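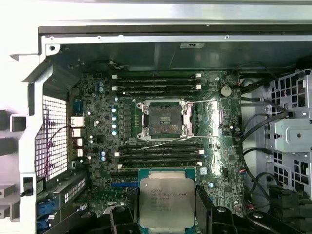

Is the robot taking our jobs at the Harkiswood refurb shop? So far it's taken the fiddly half of mine, and I've got a different half now.

A few people asked after my post on Monday, so here's a bit of a thread. I pull apart old workstations for a living. Processors, memory, drives, the lot. We grade the parts, and the good ones go back out to schools and small offices.

Before the arm we'd each bend over a case all day with a pair of tweezers and a headlamp. My neck was cooked by 2 pm. I've got a physio who knows my kids' names!!

Now one of us sets up the case, checks the job on the screen and keeps an eye on things. The rest are on testing and grading, which used to be the stuff we stayed late for. 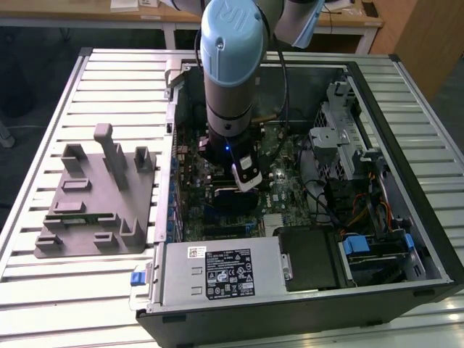
Joaquín Pereyra replied that this all sounds lovely until the boss works out one person can mind two arms. Fair call mate, and we asked that exact question in August. We got it in writing that no one's hours get cut for 14 months. I'd have liked longer.

Training was better than I expected. Two days with Celeste Echeverría from Uysal, who let us muck things up on scrap boards first (I favour this method of learning). I can change a job myself now, and I got bumped up a pay grade for it.

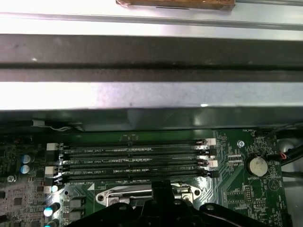 Memory slots and the CPU bracket, gripper overhead.

Things I don't love: it's slower than a good tech on an easy machine. It's also quieter in there. We used to yarn across the bench all day, and now you're watching a screen and half listening. We've started having smoko together again to make up for it.

The backlog was 454 machines when we started, mostly from the Bandorora council job. We're down to nearly 400. Not a miracle, but it was going the other way all last year.
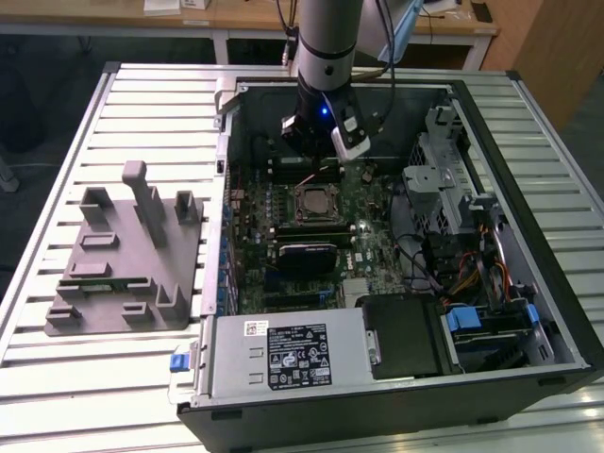
Arm down in the case, fixture plate on the left.

If your work's getting one of these, ask early who gets trained and what it pays. Get the answer on paper. Happy to chat in the replies, I'm on lunch till 1.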